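Site visit: Gesteck, the returns and kitting floor

Posted under Visits

Got there at ten past eight on the Monday, already late, wrong gate. Gesteck's site has two entrances and the satnav only believes in the lorry one. Signed in, hi-vis on, visitor badge that said "Contractor" all day. Tea from a machine. Fine.

Why I went: Gesteck do returns and kitting for mail order firms. Small stuff mostly, cosmetics, stationery, phone bits, gift sets. Things come back in bags, somebody sorts them, cleans them up, puts them in a box again or bins them. It's fiddly work and people have been saying for years that robots can't do it. Gesteck have started putting arms on the sorting line and I wanted to see what that looks like from the bench, not from the sales deck.

My host was Meriem Hamdy, shift lead on kitting. She started on the bench herself, packing gift sets, and still jumps in when a line backs up. Walks very fast. Most of my notes from the first half hour are unreadable.

The floor

One big hall, a mezzanine along one side with the offices and the canteen. Inbound at the east end. Conveyor runs down the middle, benches off it both sides, like a fishbone. The arms are on the north side, 3 of them, each in a mesh cage with a light curtain at the front. The software that runs them is called Lokex and everybody calls the arms that too. "Lokex two is sulking." Heard that a lot.

The arms take plain cartons and anything in a stiff box. A carton comes along, gets scanned, gets lifted, goes in a tote. Quick, dull, a bit hypnotic. I stood there too long. On the south side it's still all hands: soft bags, loose items, tubes, anything shiny or see-through. Clear plastic is the one that came up again and again. The cameras don't like it. A clear clamshell comes down the belt and the arm hesitates over it, goes back up, calls for help, and a light on the post turns amber.

The person who answers the amber light is called a tender. New job, didn't exist before the arms went in. Each tender looks after all the cages for an hour and then swaps out. I asked one of them if it beat packing. He thought about it. "Better on the back. Worse on the head." Packing you can do while talking to your neighbour. Tending you can't, you're waiting for a light the whole time and you don't know which one.

What changed for people

Asked this as often as I could get away with. Some answers.

Lifting is down, all agree on that. The heavy cartons were the job that got people signed off. Shoulders mainly.

Pace is a sore point. The arms don't speed up or slow down, so the benches downstream of them get a steady feed all day and the old rhythm has gone — the mad hour after the vans, then the quiet one when you'd sweep up and have a natter. A woman on bench 19 told me she missed the sweeping. She wasn't joking.

No one has been let go, I was told by the site office and, separately, by two people on the benches, so I'll take it. But agency shifts before Christmas were cut and some of the regulars have relations who used to get those shifts. That came up at lunch, quietly.

Pay: tenders get a bit more an hour. Not enough, said the tenders. Too much, said a packer.

Training

After the break Meriem took me through the hand-work side, which turned out to be the best part of the day. Gesteck are working with a small outfit called Tazi on the next step, which is getting the arms to deal with loose goods. The way they go about it: people do the job themselves holding a pair of grippers, same jaws as the robot would have, camera on top, and the recordings are used to teach the arm. Pick up, turn, put down, over and over, all sorts of objects on all sorts of surfaces.

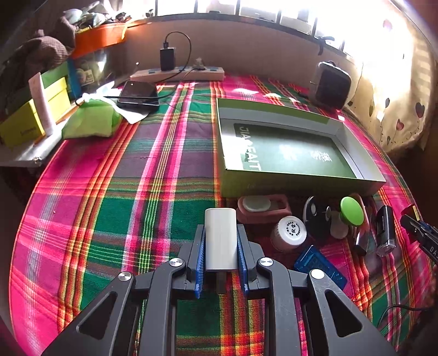
6 min read

A pair of blue ribbed pads does the holding. I'd expected claws. The mess of stuff is the point, apparently: a pot with a round lid, a glossy tube with a clear end, a see-through blue case, an open green box, everything lying any old way on a loud plaid cloth. Much closer to what comes out of a returns bag than my tidy idea of a training rig.

I had a go with a pair on a spare bench. Harder than it looks. You lose your wrists completely. Took me five tries to get a lipstick standing up, and then I knocked it over reaching for the next thing. The good ones make it look like knitting. Their target is 100 clean goes in a session, then a proper break, and a go only counts if nothing gets dropped or nudged out of place. My count was nought.

There's a wall screen that shows the running total for the week, 848 when I walked past. Bit of rivalry between the early and late shifts over it.

The obvious question — are you training the thing that takes your job — I did ask, and felt a bit rude doing so. Meriem had clearly had it before. Her answer was that the bench staff know which picks are horrible, and if they don't choose what gets taught first then someone upstairs will. So they made a list. Leaky bottles are at the top. After that, anything with glitter in it. I liked that a lot. A younger lad at the next bench was less sure and said so in front of her, which I took as a good sign about the place. He's doing his forklift ticket, just in case.

They rotate people off the grippers after an hour. Thumbs get sore. There was talk of a lighter pair comming in September.

Bits and bobs

Noise: lower than I expected. You can talk near the cages without shouting. The air line on the third cage hisses.

The old label printer, made by Drilari, is still going and is loved more than anything else in the building. Somebody has knitted it a cover. When the network dropped just before eleven the arms stopped dead and the Drilari carried on printing. Cheers from the south side.

Stoppage lasted over 19 minutes by the hall clock. In that time the benches took the cartons by hand, the old way, without being asked. Two of the newer starters had never done it and had to be shown how to fold the returns slip. Worth thinking about, that. If the arms are down for a day next year, who still knows?

Canteen: decent. Lentil soup, cheese rolls, a tray of something orange I didn't risk. Sit on the window side if you go, the other end is under the air con.

Didn't see: the night shift, the wash area (locked, floor being redone), or anything of what the client firms think. Would like to go back for nights. Meriem says it's a different crowd altogether and the tenders there run things their own way, with a radio.

If you're planning a visit

Book through the site office, they only take small groups. Flat closed shoes or they'll lend you a pair, and the loan ones are awful. No photos in the cage area. Use the front gate, past the tyre place, NOT the lorry entrance. Parking's free but full by half eight. Bus stops right outside but check the times back, I missed mine and had to ring for a taxi in teh rain.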